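4.3 First Wash with the Flamton 29

Before you start, take out the manual, the sample sachet and the bag of spare feet. All of them fit nicely inside the drum, which is how we know people forget.

1. Open both taps. The Flamton will wait forever for water and will not complain.
2. Press Price Saver and hold it for 2 seconds. Holding it longer changes the language to Finnish.
3. Run the drum empty. Expect a smell of warm rubber.
4. When the door clicks, load your first real wash. Linens and heavy cottons go in one at a time, shaken out. A balled-up sheet comes out as a balled-up sheet, only heavier.

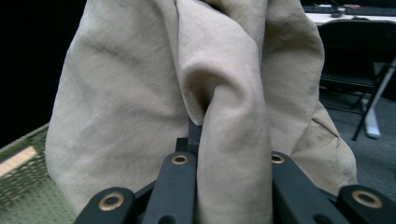 5. Close the door until it clicks again. Leaning on it does not count.

Note: Error 127 means the drain hose is kinked. Error 128 means you straightened it and kinked it somewhere else.

CAUTION: Do not stand the Vudden dryer on top without the stacking kit. Tape is not a stacking kit.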